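FOR IMMEDIATE RELEASE
Dutville, Tue 21 January

# Zellum lab: arms that go back and look again make fewer bad grasps

*Method lets a two-arm robot put off a grasp until its wrist view agrees with the overhead one. Paper and code out in March.*

The short version. A robot arm plans a grasp from a camera over the table. By the time the gripper gets there, the plan is a little off. Usually fine. Sometimes not fine, and with glassware or thin wire "a little off" is the whole problem.

The manipulation group at Zellum, Dutville, has a way of dealing with it that doesn't need a bigger model or a new sensor. They call it Phí. It makes the arm stop short of the object, compare what the wrist camera shows against what the overhead plan expected, and then either go ahead, shift, or back out and replan. Four outcomes were tried at first, but two of them turned out to be the same thing and got merged.

Results from the bench study: 600 grasp attempts, split evenly between the old planner and Phí, on tabletops set with kitchen and bar items. Failed grasps on thin or see-through objects dropped by 30 percent. On solid, easy objects no real difference, and the group says so in the paper.

"We kept adding training data and the same handful of objects kept beating us," said Radu Voicu, who leads the work. "Wire, glass, anything with a hole in it. The overhead camera says there's a surface. There isn't, you are looking at the table through it." 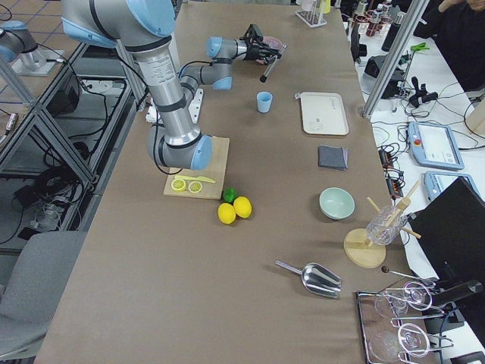

*Photo: Zellum / Yolanda Bravo. Free for editorial use with credit.*

The test tables are cluttered on purpose. Fruit next to a cutting board, stemmed glasses on a wire holder, a steel scoop, a tumbler upside down on a drying stand. Cloth too. Tasks are short and plain: pick this, put it there, leave everything else alone. Touching a neighbor counts as a failure even when the pick itself is good, a rule the group picked up from an earlier study at Istumia and kept.

Yolanda Bravo built the layouts. "If you space things out nicely, every method looks good," she said. "So I put the lime between the lemons."

How it works, for those who want it:

- The overhead view gives a first plan, same as before. Nothing new there.
- The arm stops at a set standoff from the target. A short hold.
- Phí renders what the wrist camera *ought* to be seeing from that spot if the plan is right, and scores the match against what it does see.
- High score, go. Middling score, shift and score again. Low score, back out.
- After 4 back-outs on one object the arm gives up and asks a person.

The scoring step is the new part. Earlier methods compare whole images, so a big blank stretch of tabletop agrees with itself and drags the score up even when the thing you want is way off to one side. Phí weights by edges and throws most of the blank area away. Shadows are weighted down as well, which took longer then anyone planned.

"Shadows of wire look like wire," said Cayetano Requena, who wrote most of the scoring code. "Soft ones are not so bad. We had one week where the arm was very keen on picking up a shadow."

There's a cost. Each hold adds time, and a replan adds more. On easy objects this is wasted, so the current version skips the hold when the first plan is confident enough. Where to set that cutoff is still being argued over in the group, and the release code will ship with it as a setting. 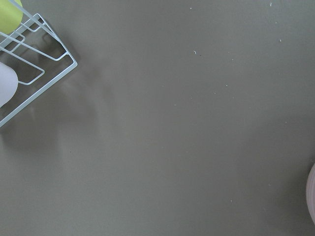

**Does Phí need the robot to be retrained for every new object?**
Retraining isn't needed. The scoring step compares two views and knows nothing about object names. You do need a working first planner, and if that one can't find the object at all, Phí has nothing to check.

What it does not do. It won't help once the fingers are closed: slips, crushed fruit, a glass that turns in the grip, all outside the scope. It also assumes the table holds still between the plan and the hold. If a person reaches in and moves something the score drops and the arm backs out, so it fails on the cautious side, but it can back out over and over like that and get nowhere.

The two-arm case is only half solved. When one arm hands over to the other, the second arm's wrist view gets checked and the first one's doesn't. Murdo McIver is working on that now. "The arms get in each other's pictures," he said. "The score reads the other gripper as a mistake in the plan. I have a mask for it that works on good days."

Outside comment was sought from Benito Olmedo, who runs the robotics teaching lab at Istumia and was not part of the study. He has read the draft. "It is a modest idea, carefully tested," he said. "I'd like to see it run on a cheaper arm with a worse camera, that's what my students have. The table of failures is the best part of the paper, I wish more groups would print one."

That table sorts every failed attempt by object and cause, including the ones where the team couldn't agree on a cause. Those are marked as such.

**What's coming in March**

- Full paper, with the failure table
- Scoring code and the layout files for all test tables
- Wrist and overhead recordings for the attempts, failures left in
- A short guide to calibrating the standoff distance on other arms

Hardware files are not included. The mounts are specific to the Zellum bench and would not be much use elsewhere.

Journalists can ask for the draft paper ahead of the release. Interviews with Radu Voicu or Yolanda Bravo by phone or on site at Dutville, mornings are best, the bench is in use most afternoons. Please allow a day for replys. Technical questions on the scoring code go to Cayetano Requena directly.

**About Zellum**
Zellum is a research lab in Dutville working on robot manipulation in everyday settings.

**Press contact**
Zellum press desk, Dutville. Ask for Murdo McIver, who is covering until the post is filled.

\###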